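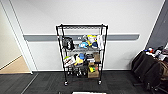

Orodar Testimonies

Short written and spoken testimonies of faith, collected by the Orodar Fellowship from members who were baptized as teenagers or adults. Version 3, December 2023.

Contents

The set holds 3042 testimonies in English. Most are a paragraph long. A few run to several pages, mainly the ones transcribed from the Sunday evening meetings at Zimska Chapel. Every record has these fields:

id: a number that stays the same between versions
text: the testimony, in UTF-8
source: written, spoken or letter
congregation: Tullico, Zimska or Xiong Street
baptism_year: four digits, blank if the member did not give one
topic: one or more tags, separated by semicolons

The topic tags are listed in topics.txt. "Family" means the writer came to the church through a relative. "Radio" covers all broadcast programs, including the ones people later heard online. Please read the notes in that file before counting anything by topic, as "prayer" and "healing" were one tag in the first version.

How the texts were collected

Written testimonies came in on the paper form used at all three congregations. Spoken ones were recorded with permission and typed up by members. Typists were asked to leave grammar alone and to drop only false starts. Scripture quotations are kept as the speaker gave them, even where the wording doesn't match any printed translation.

Letters are the oldest part of the set. Some were hard to read, and unclear words are marked [?]. 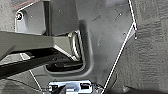

Gray plastic panel with a metal loop in its recessed pocket, next to gray carpet.

Privacy

All contributors were 18 or older when they signed the release. Names of people have been replaced with initials that do not match the real ones. Names of pastors were removed too. If you recognize yourself and want your testimony taken out, write to the Tullico office with the id and it will be left out of the next version.

Known problems

Tullico is overrepresented. Xiong Street only began using the form in February, so its part is small and has no letters.
Some members gave a testimony more than once, in different years. These are kept as separate records and are not linked.
The baptism year is self-reported.

Use

Free for study, teaching and church use. Do not use the texts in fundraising material. When quoting, give the id and the version number.

Changes in this version

Added the Xiong Street records
Split "prayer" and "healing"
Fixed line breaks in the letters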